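Chapter 7
Sorting, Boxing and Putting Back

From the Wiegand Home Skills Reader, second printing
Chapter text: Rosemarie Thiele. Exercises: Hauke Reuter

What this chapter covers

Clearing a table. Choosing a container. Baskets against boxes, and when a lid earns its keep. Cloths, cans, loose small stuff. Labels come in Chapter 8, so leave them alone for now even if your fingers itch.

Before you start: read the page on surfaces in Chapter 6. If you skipped it, go back, it's short.

Key words: holding place, open storage, closed storage, stray, home (of an object), round trip.

7.1 The table as a holding place

Every household has one surface where things land. Mail, a can from the store, the cloth you wiped something with, a box with no lid, a lid with no box. Most people treat that surface as a problem. Tobiloba Amadi, who taught the evening course this book grew out of, treated it as a tool. Put it all there on purpose. Look at it. Then move it, once.

Once is the hard part. A can gets picked up, carried to the shelf, shelf is full, carried back. That is a round trip, and round trips eat the evening. In the Buvcombe course we had students keep a tally of them for a week. Uwe Pfeiffer, first term, wrote down 16 for a single jar of buttons. He moved the shelf in the end.

So the rule for 7.1: don't lift a thing until you know its home. If you don't know, it stays on the table. Strays wait. They are not in the way, they are in line.

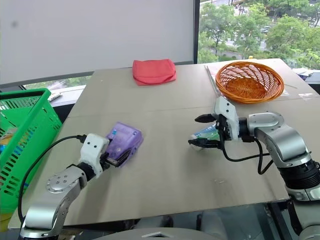
A table sorted this way will not look tidy in the first ten minutes and it shouldn't. Things have been spread out, containers brought over, nothing stacked. Resist stacking. Stacked things hide each other and you will forget the bottom one, and then you own two.

7.2 Baskets and boxes

Open storage first. A plastic basket with a grid side lets you see there's something in it, colors anyway, without tipping it out. Good for toys, pegs, packets, anything bright. Bad for anything thin enough to slide through the holes. Pencils will. Knitting needles will, point first.

Woven wicker is kinder to cloth and looks better left out in a room. Check the rim, though. A thick rolled rim can be picked up one-handed, a thin one bends and eventually splits. Wicker snags, so run your palm round the inside before you put anything knitted in there. Crumbs fall through the open weave; put something flat under it if it lives on a table you eat at.

Closed storage next. A see-through plastic box keeps dust off and still shows you roughly what you've got. Tinted ones too, mostly, hold it up to the window and see. Lids are for things you use less then once a month. Put a lid on something you need daily and the lid will end up behind the couch.

Hartmut Strobel's test, which I still use: fill the box, shut it, carry it to the next room and back. If anything rattled, box is too big.

7.3 Cloths and cans

Cloths get folded flat, even the old ones. Soft crumpled edges are fine. It only has to lie down. Fold in half, in half agian, stop there.

Cans and small bottles stand up if they can. Lying down they roll, and a rolling can finds the edge of a table very fast. Stand it up, label to the front, next to the others of its kind.

Try it

Set a timer for 16 minutes. One table, two containers, no more. Write down each thing that had no home, and keep the list. You need it for 8.1.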